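3.2 Surface finish and the sense of room size

We were delighted by how strongly people responded to wall finish. In the first round, 161 residents of the Ritano housing estate told us how roomy their own bathroom felt, and their answers followed the colour and texture of the walls far more closely than the floor area did. Pattern matters as well as colour. A brick bond gives the eye a ready-made ruler, and Costache (our first author) had long suspected that people use it without noticing.

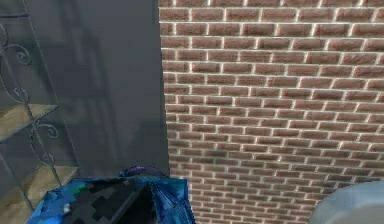

Figure 4. Red-brown brick in running bond with pale mortar, meeting a plain dark grey wall.

Plain walls offer no such ruler. Residents with smooth grey finishes gave widely scattered guesses of wall length, while those living with brick or tile stayed much closer to the tape measure. The second round widened the sample to 430 households by adding the Bogdan and Flastalia estates, and the same pattern came through beautifully!

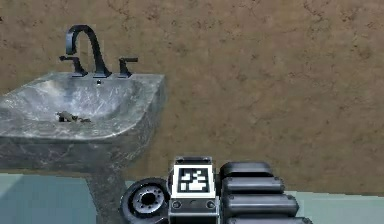 Rough, earthy finishes were the real surprise. We had expected brown plaster to make a small room feel cramped, yet many residents called it warm and were happy to spend time there. Older residents in particular praised it, and several asked whether their hallway could be done to match.

Long, narrow rooms behaved differently, and we treat them separately in the analysis. 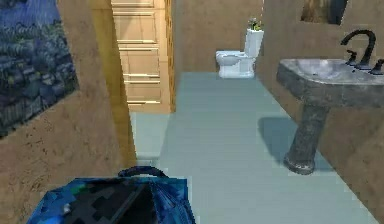 A darker end wall seems to draw the far end closer, an effect painters have used for generations. Veronica Avram's interviews at Flastalia add welcome detail: 10 of her residents had repainted that one wall themselves, and only 2 had gone back to the original colour. Section 3.3 takes up lighting, where the finish effect weakens after dark.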